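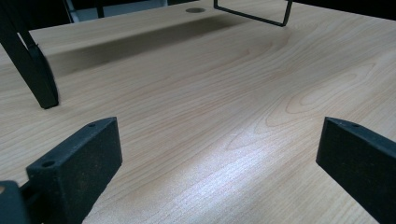 [plondamex-users] Re: left gripper pose drifts against head pose after import

Hello all,

thank you for the quick answers in June, and sorry for my long silence. I wanted to write again only when I had something which I can repeat two times with the same result. Now I have it, I think. My answers are between the lines of the earlier message from the Finville side.

> We had a look at the two logs you uploaded. The head track is fine from
> the first frame to the last. The left gripper track is fine too when you
> look at it alone. When you put both in the same world frame, the left one
> walks away during fast motion and comes back when the hand is still. For
> us this smells like time and not like geometry. Did you check the offset
> between the clocks before you touched the extrinsics?

I did check it, but in a wrong way. I took the offset once, at the start of the recording, with the usual shake in front of the head camera, and I gave this one number to the importer. At the start it was correct. Then I plotted the rotation speed of the left gripper against the rotation speed that the head camera sees from the tag, window by window, and the offset grows. At the end of our longest recording the two are 147 ms apart. When the hand moves slowly you lose almost nothing with such an error, so the overlay looks good and one believes in it.

I then looked for where the growth comes from. The importer reads the frame time from the container and fills in missing frames with the nominal rate. If the gripper camera drops a frame, the container does not know it, and every frame after the drop is placed too early. A single drop you would never see. In the bad log there are many, and they come in groups when the exposure time changes. The right gripper had almost no drops, so the right track stayed good and I was searching in the wrong place for a long time.

> Second question: which scene is it? If you have a table with a shiny
> surface, the tracker on the gripper view may hold on to the reflections,
> and these move with the camera. We had to mask them in our own data.

Our table tops are of different kinds. On light wood the tracker finds enough points in the grain when the camera is close, but in the bright area of the reflection the grain becomes weak and the points there live only for a short time. I made a test with a mask which removes everything over a brightness limit. The residual went down a little, and the drift stayed the same. So I would say your guess about reflections is correct as a second effect and does not explain the main one.

Something different helped more. The fingers themselves are always in the view of the gripper camera, and they do not move with the world. The default mask in Plondamex is a fixed shape which was drawn for the fingers nearly closed. With the fingers open, a part of each finger is outside of the mask. The finger pads have a speckled surface, and the detector likes them very much. All these points say "the camera is standing still". The robust cost throws away most of them, but near a plain surface, when there are few world points, they can win the vote. 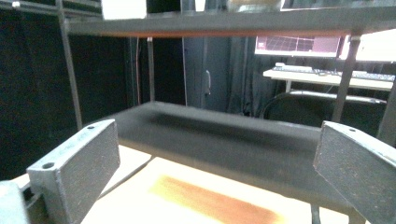 I replaced the fixed mask with two polygons which follow the opening value from the encoder. It is a small change in the mask node, and the opening value is in the log already. For people who have no encoder value, one can make the mask bigger for all cases, you lose some picture at the bottom corners and that is acceptable in my opinion.

> If you can, please run the whole set again with the resampler off and
> tell us how many episodes survive the consistency check. One log is not
> enough for us to change a default.

I agree, one log is not enough. I took the set which we recorded with the two hand-held grippers and the head camera, 179 episodes, and I ran it in this order:

1. Importer as released, fixed mask, one offset per recording.
2. Importer as released, new mask, one offset per recording.
3. Patched importer which reads the sensor time from the side channel, fixed mask.
4. Patched importer and new mask together.

Run 1 is the one you know, it loses the most episodes and always in the left track first. Run 2 is better for the episodes close to the table and gives no change for the others. Run 3 repairs the slow growth of the offset completely. In run 4 only seven episodes fail the check. I opened these one by one and in all of them a hand is in front of the head camera for a long part, so the failure is deserved.

I must say also what I did not test. I have only one pair of grippers, and both cameras have the same firmware. I do not know if the side channel exists in the older units that the people in Sauerland are using. If it does not, the patched importer falls back to container time and writes one warning line per file. Please tell me if you would prefer an error. With a warning one does not read it, I know this from myself.

For the calibration between the two grippers I use a short pose at the start of every episode: both tools over the table, fingers toward each other, still for a moment, and then the task starts. From this pose I get the relative transform from the head view alone and compare it with the chained one. The threshold in the config is now a parameter with the name pair_check_tol, before it was written directly in the code.
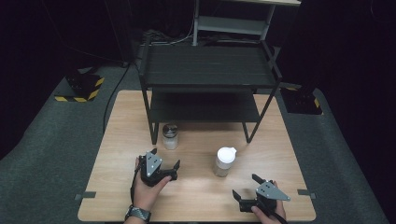 Head camera view: both grippers over the table, the bottle between the rack and the hands.

One thing in the head view still gives me trouble, and maybe somebody on the list has an opinion. The background falls into dark in a big part of the picture, so almost all points for the head track are on the table and on the things standing there. If a hand then moves an object, the points on this object move too. I can give them less weight when they are near a gripper, but then in a close task very few points are left. At present I keep them and let the inertial part carry the pose for up to 365 ms. After this time the track is marked as weak. It is a number that I found by trying, I have no theory for it.

The patches are in the branch tonberg/sensor-time, in two parts, so the mask can be merged without the importer. The tests run on the small sample log in the repository. The documentation for the new mask is still missing, I will write it when we have agreed on the name of the node. My proposal is finger_mask, but "finger" is already used in the kinematics package for something different.

Questions to the maintainers:

Is it allowed that the mask node subscribes to the encoder topic directly, or should the value come through the state message? I did the first, it is simpler, but it breaks replay when the topic is renamed.

Should the old offset option stay? I would keep it for one more release and print the measured growth next to it, so that people can see for themselves if one number is enough for their recordings.

With kind regards from Tonberg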